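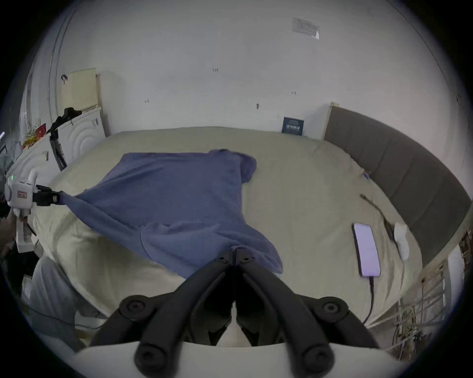 I've been folding laundry for the Skira set since December, and I'm at 619 recordings as of last night. Folding is the wrong word for most of it. Most of it is pulling.

The job is simple to describe. Two hand grippers, one in each hand, each with its own camera. You take a piece of clothing that is in some kind of mess, get it flat, fold it, and stop. Then you mess it up again and start over. The model only learns from what the grippers see and how they move, so I can't help with a finger or smooth the cloth with my forearm. I did that constantly in the first week and had to throw out 88 recordings.

T-shirts are the hardest thing on my list, harder than towels by a long way. A towel has four corners and they all work the same. A T-shirt gets a twist through the body, and you can have one sleeve out straight while the other is still folded over on itself. What works for me is to pinch the end of one sleeve, hold it, and go for the bottom hem with the other gripper. Pull both and the twist usually comes out. If it doesn't, I let go of the hem first and keep the sleeve.

I work on the bed. I tried the kitchen table, but a shirt hangs over the side and the weight drags it off while you're lining up the next grab. The fitted sheet holds the cloth a little, and that seems to help.

The instructions from Drurkisberg ask for steady speed and no long pauses. I understand why, but I think the pauses matter less than the misses. When I miss a hem and go back for it, I leave that in now. The early batches were too clean, and a policy trained on them had no idea what to do after a bad grab — it just closed on air and carried on with the fold.

My target for shirts is 500 good ones, and they're slow going. A clean run takes me under 2 minutes, though a thin shirt can take longer, as the jaws tend to pick up both layers. I've started sorting the pile by fabric weight before each session. Long sleeves are next.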